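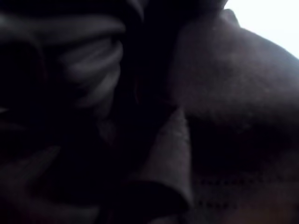 Tamsin Ashby wants to know why we bother with soap at all when everyone buys detergent now. Fair. Because soap is the simple case, and the hard water problem makes no sense without it. Detergents come in part 4.

Notes for 8/21/20 – hard water, soap, scum

Recap. Soap = sodium salt of a long fatty acid. Charged head likes water, long tail likes grease. Above a certain concentration they clump into micelles, tails in, grease gets carried off in the middle.

Hard water = calcium and magnesium ions, mostly picked up from limestone. Calcium has a 2+ charge so it grabs 2 soap ions and the whole thing drops out as a gray solid. Scum. No lather until the calcium is used up, so you are paying for soap that does no cleaning.

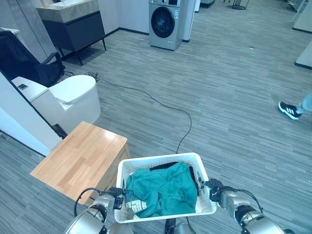

Does boiling soften water? It removes temporary hardness only, the bicarbonate kind, which comes out as scale. Sulfate hardness stays put.

Grenetthorpe tap water is hard, by the way, bring a small jar of your own for the titration. Label it. Rinse the buret with EDTA first, not water – people lost marks for this in November. 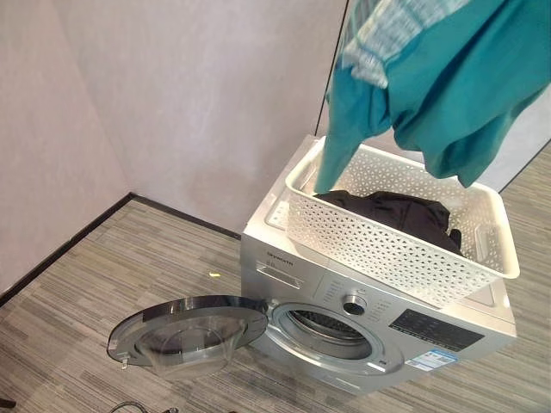
PART 4: BUILDERS AND DETERGENTS

Synthetic detergents have a sulfonate or sulfate head. The calcium salts are much more soluble, so hardly any scum. Builders tie up the calcium before it gets to the surfactant. Phosphates did this very well and also fed algae in lakes, so zeolites and citrate took over in a lot of
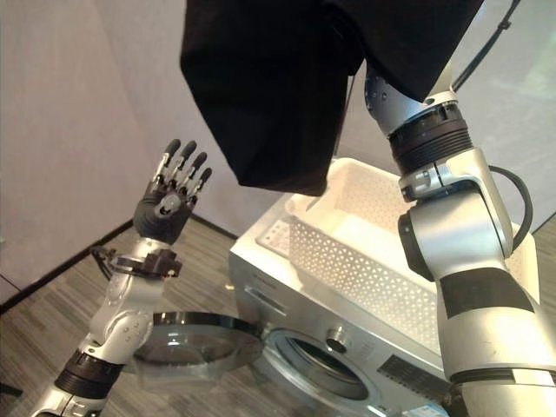

laundry powders. Zeolites swap sodium for calcium, same idea as an ion exchange column. Know the swap equation and be able to balence the charges.

Reading: Tapsell ch. 8, skip the bit on enzymes.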